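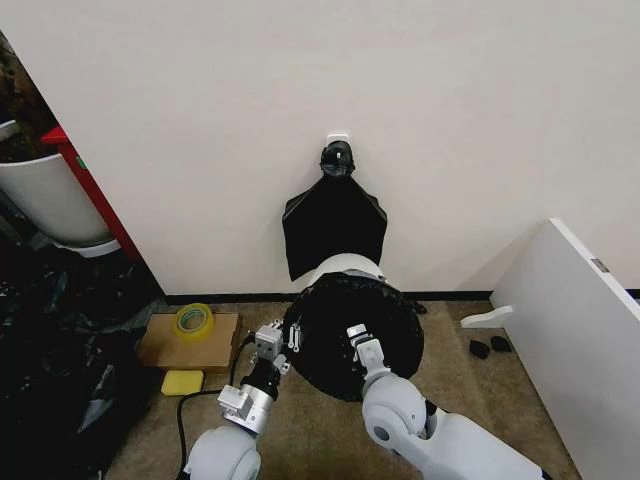

## 4.2 The open day at Arnden

The session we look back on most fondly was the open day of July 8, 2022, when Imani Crenshaw and Tavion Quintanilla kindly kept the doors open well past closing and let visitors stand as close to the two-armed machine as the safety line allowed. We had put up posters in the town library and hoped for a modest turnout; by the end of the afternoon 295 people had signed the book (a good many of them with children in tow!), and we were glad of every one.

The work on show was a household chore that involves a black bag, a wall hook and a bucket. Cloth and thin plastic are awkward for any gripper, as they fold differently each time they are touched. 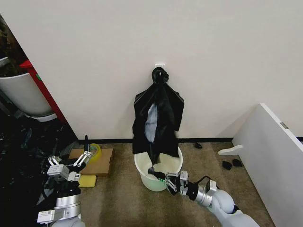
Visitors were free to ask whatever they liked, and Tamsin Van Dusen wrote their remarks down by hand, which came to three full notebooks. Most people wanted to know why the arms moved so slowly, and several told us at length how they would do the job at home. We have kept these remarks whole in the Worka archive and return to them in Section 5.

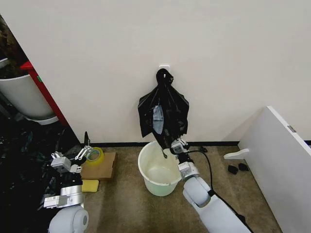 **Figure 3.** The right gripper holding the lower edge of the hanging bag above the bucket, with the left gripper open.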